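Unit 6: Processor Placement Task
Robotics Lab II, Jumville Technical Program
Instructor: Khurram Lashari
Handout revised Sunday, February 15, 2026

6.1 Purpose of the unit

Units 4 and 5 covered free-space motion and simple pick and place with wide tolerances. Unit 6 moves to a part that must go into its seat in one orientation and must not be pushed sideways once it is there. The part is a desktop processor. The target is the socket on a motherboard mounted in a tower case.

The task is split into four stages: approach, grasp, transfer, and release. Each stage is graded separately. A team that cannot complete release can still earn full marks for the first three.

6.2 Parts and starting state

The case lies on its side with the side panel off. The socket lever is open before the run begins. The processor starts in its pocket on the gray fixture tray next to the case. Check both before enabling the arm. A run started with the lever closed is scored as a fault, even if the arm is stopped in time.

The tray also has a slot for a memory module. The module is used in Unit 7. Leave it alone in this unit, but include it in your collision model, as the fingers pass close to it on a low approach.

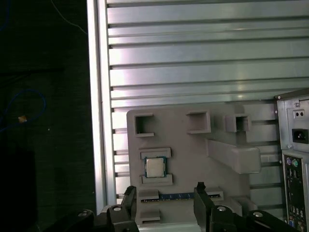 Why is the part picked from a fixture and not from the bare table?
The fixture fixes the position and rotation of the part before the grasp, so any error seen at the socket comes from the grasp or the transfer. With a loose part, the starting error would be mixed in and could not be separated afterward.

6.3 Coordinate frames

Four frames are used in the code template: base, tool, tray, and socket. The tray frame has its origin at the corner of the processor pocket nearest the base. The socket frame has its origin at the center of the socket, with z pointing out of the board.

Teach the tray frame first. Use the three-point method from Unit 3. Then teach the socket frame with the pointer tool, not with the fingers. If the case is moved for any reason, the socket frame is no longer valid and must be taught again. The tray frame can be kept as long as the tray has not been touched.

Store both frames in the team file. Do not type frame values directly into motion commands. Last August two teams did this and lost a full session finding the error.

6.4 Clearances

The power supply and the drive cage stand well above the board. A straight line from the tray to the socket at low height will hit the case wall. Use a via point above the highest part of the case, then descend along socket z only. Cables are not in the collision model. Look at where they run before each session and move the via point if needed. 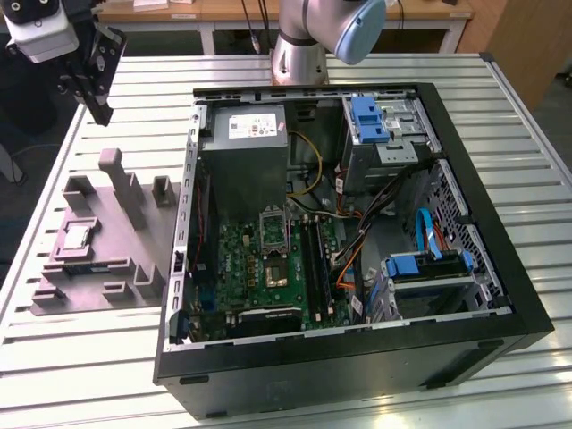

What speed should be used for the descent to the socket?
Use 60 mm/s down to the hover point and 5 mm/s from there to contact. Transfer moves above the case may run at 400 mm/s once the path has been checked at reduced speed.

6.5 Grasp

Grip the processor on two opposite edges. The fingers must not touch the contacts on the underside. Set the force limit in the gripper settings page before the first attempt and record the value in the log.

A tilted grasp is the most common fault in this unit. Tilt comes from one of three sources:

a. The tool z axis is not normal to the tray pocket.
b. The fingers close at different heights on the two edges.
c. The part catches on the pocket wall during lift.

Source (a) shows up as the same tilt on every run. Source (c) varies from run to run. Source (b) can look like either one, so check finger height with the gauge block before changing the program.

6.6 Using the two camera views

The wrist view is for grasp checks. The side view is for path checks and for the written report. Save one still from each view at the end of every stage. Name the files by team, run number, and stage.

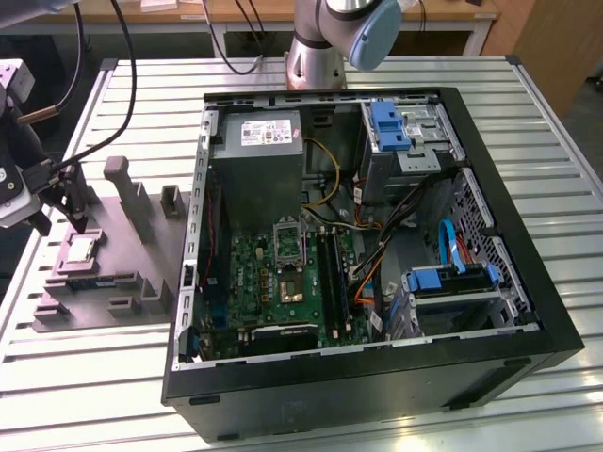

The side view is not calibrated and should not be used to measure distance. For measured values, use the tool pose from the controller log. The log is written at a fixed rate, and the Indbridge export script will align it with the stills by time stamp. The script rejects any run with a gap in the log, so do not pause logging between stages.

As a reference, the log set from the previous course holds 354 runs, of which the first 60 were made at reduced speed. It is on the shared drive under Unit 6. Use it to test your parsing code before your own lab session.

6.7 Transfer and release

After the grasp, lift along tray z and hold for one second. Check the wrist view. If the tilt is visible by eye, stop, return the part to the pocket by hand with the arm disabled, and log the run as a grasp fault. Do not try to correct tilt above the socket.

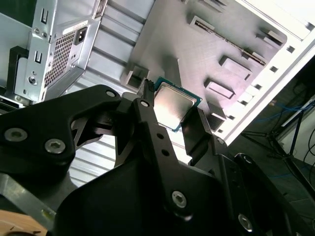 At the hover point, compare the corner mark on the processor with the mark on the socket. Rotate the tool about z if required. Descend until the contact threshold is reached, open the fingers evenly, and retract along socket z. Closing the lever is done by hand in this unit.

6.8 Report

Submit one report per team, covering:

Frame values for tray and socket
Force limit and descent speeds used
Table of all runs, with fault stage where one applies
One plot of tool height against time for a completed run
One paragraph on the main source of error

Reading: Haslinger lab manual, sections on frame teaching and guarded moves. The Stoltilville worksheet on tolerance stacks is optional but will help with the last item in the report.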